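Soccer Kit Care at Home: Getting Shirts, Socks and Boots Through a Whole Season

I have washed soccer kit for a club side for longer than I care to admit, and I still get a kick out of it. A full line of clean shirts on a breezy afternoon, numbers all facing the same way? Lovely. Most of what's on this page I learned by ruining something first, so take it as a list of my mistakes with the fixes attached!

Before the wash

Turn every shirt inside out before it goes in the bag. Do it in the locker room if you can get the players to cooperate, or at the very least before you leave the house on Monday-style mornings when everything is in a rush. Printed numbers and badges rub against each other in the drum, and that rubbing is what makes them crack and peel. Undo the socks too. A balled-up sock comes out of the machine with a hard, gritty lump in the toe, and it will stink by the next match.

Mud is the big one. Let it dry! I know it feels wrong to leave a filthy pair of shorts hanging over a chair, but wet mud just gets pushed deeper into the cloth when you scrub it. Once it's dry, take the shorts outside and whack them against a wall, then go over them with a stiff brush. You'll be amazed how much falls off.

Grass stains want the opposite treatment. Get to them early, the same evening if possible. Dab on a little liquid laundry soap, work it in with an old toothbrush, and leave it for half an hour. Rinse with cool water from the back of the cloth so the green gets pushed out the way it came in.

Blood: cold water, always cold, and plenty of it. Hot water sets it. A knee graze on white socks will usually come out with a cold soak and a bit of plain bar soap if you catch it before bedtime.

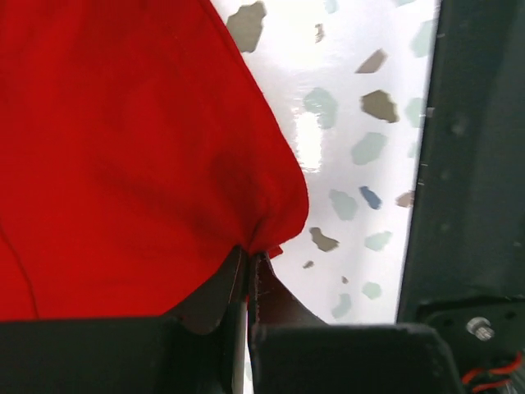

Sorting and washing

Keep home and away kit apart for at least the first five or six washes. New strips are terrible for letting go of dye, and it's the white trim on the collar that pays for it. If you want to check a new shirt, wet a hidden bit of the hem, press a white paper towel on it and count to thirty. Color on the towel means it gets washed by itself for now.

Use a cool cycle and half the soap you think you need. Sports cloth hangs on to detergent, and the leftover soap traps sweat, and then the shirt smells again ten minutes into the warm-up. And skip the fabric softener completely. It leaves a coating that stops the cloth from drawing sweat away (this was my big error for two entire seasons, sorry everyone).

For shirts that already have that sour smell, soak them before washing:

1 cup plain white vinegar
4 cups cold water
Leave for 30 minutes, squeeze out, wash as normal

Make up as many batches as you need to cover the pile. Keep vinegar well away from anything with bleach in it, please. The two should never meet.

Shin guards can go in the sink with warm water and dish soap. If the sleeves come off, put those in with the socks. Goalkeeper gloves deserve better than the machine: wear them, run them under lukewarm water, and wash your hands as if the gloves were your skin. Keep going until the water is clear. Squeeze gently, don't wring, and dry them out of the sun or the palms turn stiff and crumbly.

Drying

Air dry everything you can. Dryers are rough on printed names and even rougher on elastic. I hang shirts by the hem, upside down, so the peg marks land where they'll be tucked in. Socks go up by the toe.

No yard? A shower rail and an open window will do nicely. Rosalinda Malabanan, who took over our under-twelves' kit in May, runs a cheap clip-on fan across hers and has the whole lot dry by breakfast. I copied her right away.

Boots

Knock the soles together outdoors, pull out the insoles, loosen the laces all the way down and stuff the toes with newspaper. Change the paper after an hour, because the first lot will be soaked through. Leave the boots somewhere airy and stay away from the radiator! Heat dries the glue and the soles start to lift at the front.

A wooden skewer gets the packed dirt out from around the studs. If you have screw-in studs, take them out once a month, wipe the threads and put on the tiniest smear of petroleum jelly. It takes five minutes and saves you a wrestling match with a seized stud later on.
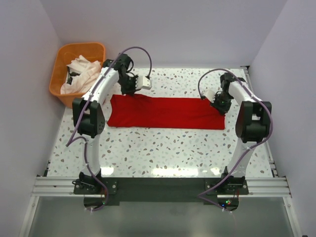
Leather boots like a damp cloth, a day to dry, and a little leather conditioner rubbed in with your fingers. Synthetic ones only need the cloth. For white boots, a paste of baking soda and water on a toothbrush brings up the scuffed bits around the toe beautifully.

Small repairs

A loose badge can be caught with a few tiny stitches in matching thread before it turns into a lost badge. Check underarm seams while you're folding. That's where shirts go first, usually from being grabbed at corners. Peeling numbers can sometimes be pressed back down with a warm iron and a sheet of baking paper between the two, ten seconds at a time, no steam. Try one edge first.

Storing it

Fold shirts with the number showing and stack them in order. I keep shorts and socks rolled together by size in pillowcases, with the size written on a strip of masking tape. Never put anything away damp, even a little bit. At the end of the season, wash it all once more before it goes into the closet, then leave the boots with fresh newspaper in them and the laces undone. Spare laces go in the left boot.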